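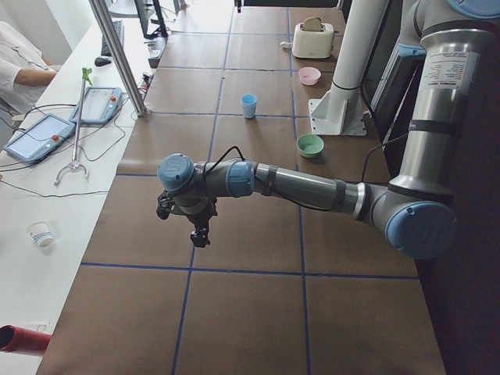 3.1 Table and objects

By Tímea Magyar and Daranee Sangkhawat, 24 February 2021

The breakfast set has a toaster with a slice of bread, a pink bowl, a green bowl and a light blue cup. Blue tape divides the table into cells. Figure 3 gives one layout.

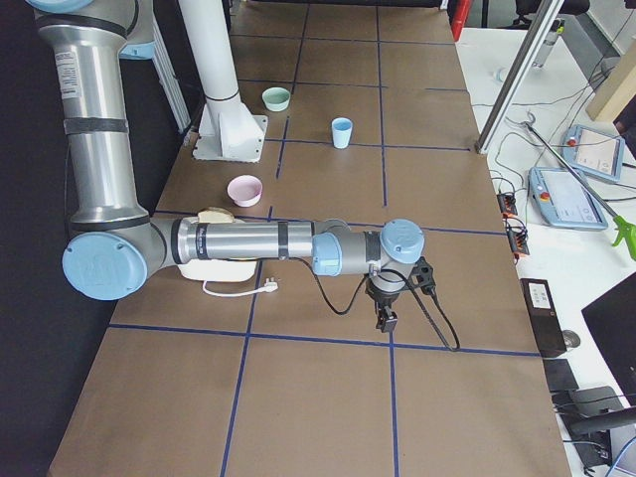
3.2 Placement

A cup may stand or lie on its side, and both are scored by cell. The plug is left out of the score.

Figure 3. Cup on its side, bowls upright.

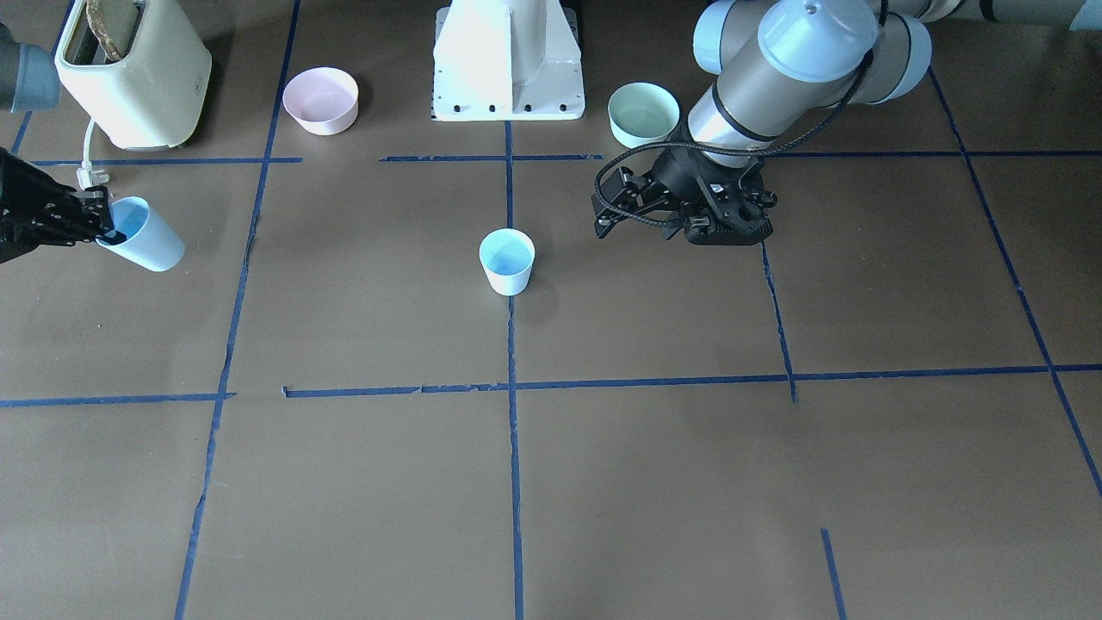

Why is the toaster cord not scored?
Its path changes with every small shift of the toaster, so two raters seldom agree on a cell.

We use cookies to improve this site.
Contact | © Trivberg | Back to top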